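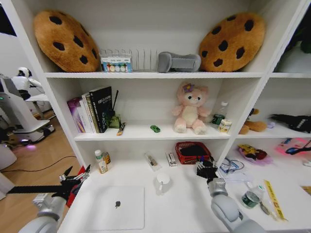 Head view, both arms at the messy shelf.

1/ Thread on the shelf work Bjartur Juhl and I have been doing at Cledeo! We wanted to know if a robot picks better in clutter when it gets wrist views along with the head view. Same arms, same policy, only the cameras change.

2/ We trained on 1276 demos and tested on 233 picks, with objects moved between trials. Head camera only: fine on big plush stuff, shaky on anything small or tucked behind something else. 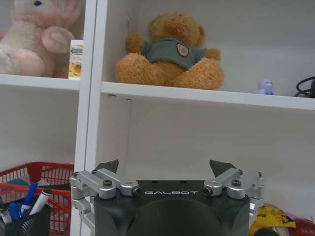

3/ Adding the wrists
This is the part I love. From down here you get the teddy in his T-shirt and the markers in the mesh holder, nice and close. With wrist views added, missed grasps on small items dropped by a factor of 3 – way more than I had guessed!

4/ Still hard: clear bottles and anything see-through. We tried 2 depth filters and neither helped much. Ideas welcome, seriously. 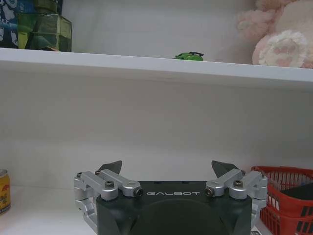
Wrist view, fingers open, little green car on the shelf above.

5/ Next up is dropping the head camera completely, to see how far wrists alone can go. Write-up planned for June. Big thanks to Gunnlaugur Damgaard for all the labeling!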